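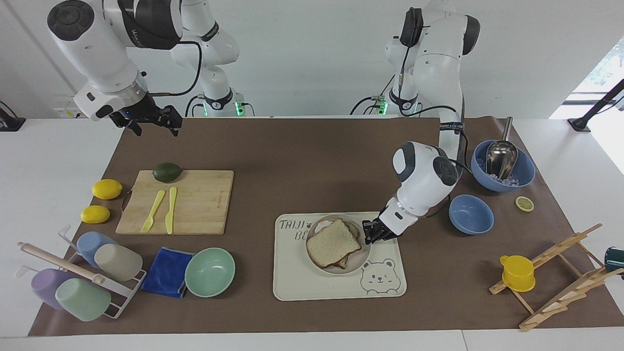

Two-arm cell with the bread plate on the tray, left gripper at the edge of the plate.

Search this site Enter keywords Go

Left gripper position shifts after cleaning: what is the correct order of work?

Posted by Firouzeh Tabrizi

Our department maintains a two-arm tabletop cell, used for kitchen handling tasks and run on Dratari control software. The arms are cleaned and their cables inspected every 200 cycles. Following the most recent service, in October, the left gripper closes slightly to one side of the taught point when it approaches the round plate. The right arm is not affected. The brown mat was taken up for cleaning and put back during the same service.

The log contains entry 2747, "position check outside limit, left," recorded at the first start after the work. Our written procedure covers cleaning, cable inspection and restart, but it does not state whether the position check must be repeated when the mat has been moved. We would be grateful for advice on the proper order of work, and on whether the left arm should be taught again in full.

Afaf Sayegh

A full reteach should be the last measure and not the first. In our facility the following order is used.

1. Stop the cell and apply the lockout before any person reaches over the table.
2. Remove all loose items, including the tray and the racks.
3. Check the bolts at the base of each arm against the torque given in the manual. Replace any bolt with a damaged head.
4. Clean the gripper fingers with a dry cloth and inspect the finger screws. A finger that has been refitted at a slight angle will produce the fault you describe, on one arm only.
5. Follow each cable from the base to the gripper. It should have enough slack for the full reach of the arm and should not pull at the wrist.
6. Return the mat to its marks. If there are no marks, make them now, on the table and not on the mat.
7. Run the position check at reduced speed with the table clear, then again with the tray in place.

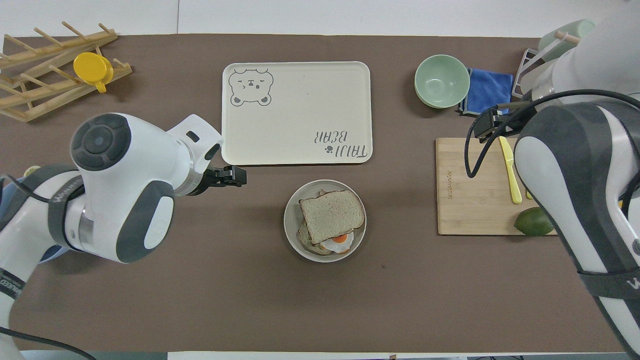
Tray, plate and cutting board between the two arms. Both grippers should be inspected as described in step 4.

Attention should also be given to the tray. It can be set down either way round, and the taught points may not suit both. Our work instruction names the corner that carries the printed lettering and states which side of the table it must face. The same instruction applies to the cutting board.

If the check still fails after step 7, the left arm alone may be taught again. Please keep the old points on file until the new ones have completed 80 cycles without an entry in the log.

Tanasarn_Service

Check the finger screws. We had the same thing on a Vavel cell and it was the screws. Also save a backup before you change anything.

Firouzeh Tabrizi

Thank you both. One finger on the left gripper had been refitted out of line. It was corrected on Saturday, and the position check now passes with the table clear and with the tray in place. The left arm was not taught again. Marks for the mat have been added to the table, and the procedure will be amended to require the check whenever the mat is moved.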